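Lastura Hand-Held Grippers: Finger Lag Fault and Pinch Injury
Frequently asked questions for operators and data users
Last updated 2026-04-23

What happened?

In October an operator at the Draddale site had the tip of an index finger pinched between two linkage arms of a Lastura hand-held gripper. She had reached in to free an object that was caught between the finger pads. The trigger was already released, but one finger was lagging behind the other, and it closed while her hand was still in the linkage. She had a blood blister and a small cut, and was back at work the next day.

What is finger lag?

Both fingers of the gripper should move together when you squeeze or release the trigger. On a gripper with the fault, one side sticks for a moment and then catches up in a jump. You may feel a small click in the grip. Some operators had noticed the click weeks earlier and took it for normal wear.

What causes it?

A pivot in the linkage loosens, and the arm tilts slightly under load. The tilted arm drags against its neighbor until the spring pulls it free. Thread locker was left off the pivots in one build of the linkage. We found this when we took the injured operator's gripper apart, and then found it again on others.

How many grippers are affected?

The pool has 32 grippers. All of them were pulled and opened. The ones from the suspect build now have new pivots with thread locker and carry a green dot on the base of the handle. If your gripper has no green dot and no tag from the workshop saying it passed inspection, don't use it.

Which tasks were being recorded with them?

Mostly household object tasks for the Karngate collection: brushes, cups, folded cloth, small baskets. Long handles are where the lag shows up most, as the weight sits off to one side of the pads and loads one pivot more than the other.
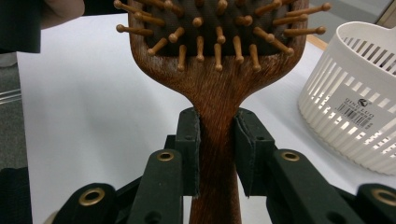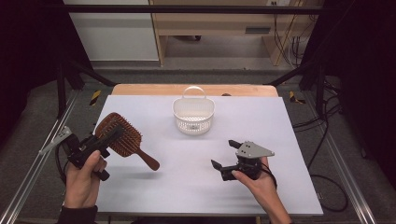 Can I free a stuck object with my other hand?

Not while you are holding the gripper. Lower the object to the table first, let go of the trigger, and put the gripper down. Pull the object out by a part that is well clear of the pads and the linkage. If it still won't come out, call the floor lead. Operators using two grippers should put both of them down before touching anything.

What should I do if I feel a click or a jump?

Stop the recording and mark the episode as a hardware fault. Unplug the gripper at the station, tag it, and put it in the red bin by the workshop door. Take a spare from the cabinet. Please don't tighten the pivot yourself. Two grippers came back to us with stripped screws, and those took longer to fix than the original fault.

Is there a check before each shift?

There is, and it takes less than a minute. With nothing in the jaws, open and close the gripper ten times slowly, watching both fingers. They should start together and stop together. Then hold the trigger half closed and push lightly on each pad from the side. Any wobble you can see is a fail. Write the result on the station sheet.

How often does the workshop inspect them now?

Every 900 recorded episodes per gripper. Before the injury there was no fixed interval, and a gripper was only looked at when someone reported it.

Should I wear gloves?

Thin gloves were tried and dropped. A loose fingertip on a glove can be drawn into the linkage, which makes a pinch worse. Long sleeves are fine if the cuff is snug at the wrist.

Was any recorded data affected?

Some was. On a lagging gripper, the logged jaw width doesn't match where the fingers really are for a few frames at a time. Nithin Kaimal went through the logs and flagged 397 episodes with a jump in the width signal. Of these, 189 could be kept after the bad frames were trimmed. The rest have been removed from Karngate and will be recorded again.

I trained a model on the older release. Do I need to retrain?

That depends on the task. If your model only uses open and closed as two states, the error is too small to matter in our tests. If it predicts jaw width directly, download the current episode list and compare it with yours. Models trained on the bad episodes tended to close late on one side, and they dropped thin objects more often.

Are the grippers mounted on the Crichton robot arms affected?

They use a different drive with no trigger and no spring, so this fault can't occur in the same way. The robot cells have their own rules about reaching in, and those have not changed.

Who do I contact?

Kenneth Skinner handles hardware reports and anything to do with injuries, including near misses. Send questions on the episode list to Nithin Kaimal. For any injury, however small, tell your floor lead first and fill in the report form before the end of your shift.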